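Workplace Talk » Interviews » Shift Swaps That Don't Make Everybody Mad

Hala Benjelloun has been running people operations at Burel for eight years. Three sites, 1,210 employees, most of them on rotating shifts. I caught her at 6:40 in the morning because that was the only slot she had. Coffee, bad connection, go.

We were supposed to talk about retention. We talked about shift swaps for nearly the whole call.

"People think they quit over pay," she said. "Some do. But read the exit forms. Page after page of, I asked for one Thursday night off for my kid's recital and got a no from someone who didn't even look up."

Until last October a swap at Burel went like this. Paper form, two signatures, shift lead, then the site office, then back. Could take a week. By which time the recital was over. So people called in sick, and leads knew it, and the leads got sour about it.

What changed? Benjelloun laughed at that one. "We stopped asking why. Took the reason box off the form. That was the whole first month."

No reason box. You find someone trained for the same job, you both say yes, the lead gets 25 hours to object. Why 25 and not 24? A typo in the first memo, she says, and by the time anybody caught it the number had stuck. They kept it.

The leads

They hated it. Iulian Sima, a lead on the night side at the Sotelo site, was on the call for the second half and didn't sugarcoat.

"I figured I'd come in and find strangers," Sima said. "I build a crew. I know who can work next to who. Then some form says I've got different people tonight? No thanks."

He objected to nearly everything at first. Benjelloun noticed and drove out there, sat in the break room with him from ten at night to two in the morning.

"She didn't tell me off," he said. "She asked me to say out loud why each one was a problem. Some I had a good answer. Some I just didn't like it."

They ended up with a short list of things a lead can object on. Training not current. Too many hours in a row. Same two people swapping every single week, in which case it's really a schedule change and should be handled as one. Anything else goes thru.

Does he like it now? Long pause. "I like it better than the sick calls."

Who gets left out

I asked about the people nobody wants to swap with. The new hires, the ones with the terrible slots. Benjelloun had been waiting for it I think.

"Yes. That was my mistake and it took me until spring to see it. If you've been here a long time you have friends, you have favors saved up. If you started in the winter you have neither."

Stela Stoica was the one who raised it. She works days now but started on nights, and she wrote a two page letter to the HR inbox that Benjelloun still keeps in her desk. I asked Stoica about the letter by phone later.

"I was angry when I wrote it," Stoica told me. "I'd asked everybody. I posted on the board, I asked in the group chat. You feel like you're begging. And it's supposed to be a perk!"

The fix was a small pool. Part-timers who want more hours put their names down, and anyone in their first year gets first pick of them. It costs money. Benjelloun wouldn't give me the figure, only said that finance pushed back and that she pushed harder.

Stoica's view is mixed. "The pool is good. It runs dry around the holidays, so, you know. Good in March."

Software, briefly

They looked at buying something. Drunano was on the short list and the demo went fine, but it wanted every worker to have a smartphone with the app on it, and a fair number of people at Burel don't want work on their phone. Benjelloun sided with them. It's a shared spreadsheet and a board by the time clock. Ugly, she says. Works.

"If you're at a company with ten times our headcount, buy the software," she said. "Just ask the night shift before you sign anything. They always get asked last."

What she'd tell another HR person

I pushed for some practical stuff before she had to run. Her words, cleaned up a little.

1. Read your own exit forms. All of them, not the summary. Block off an afternoon and do it with the door shut.

2. Keep the training records current first. Swaps only work if you can see in a minute who is cleared for which station. Theirs were a mess and it held up the start by weeks.

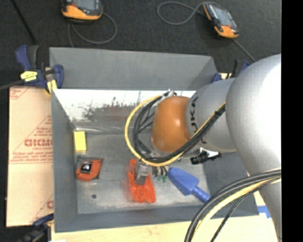

3. Go sit with the lead who objects the most. On their shift — not yours.

4. Leave the reason box off. People will try to tell you anyway. Fine, listen, don't write it down.

5. Check on the newest people after three months. Ask who they swapped with. If the answer is no one, you have Stoica's problem.

She had a 7:30 with the Sotelo leads and was already putting her coat on. Last question, would she ever bring back the signatures?

"One person asked for that," she said. "Iulian. He's since withdrawn it."

Sima, still on the line: "I haven't withdrawn it."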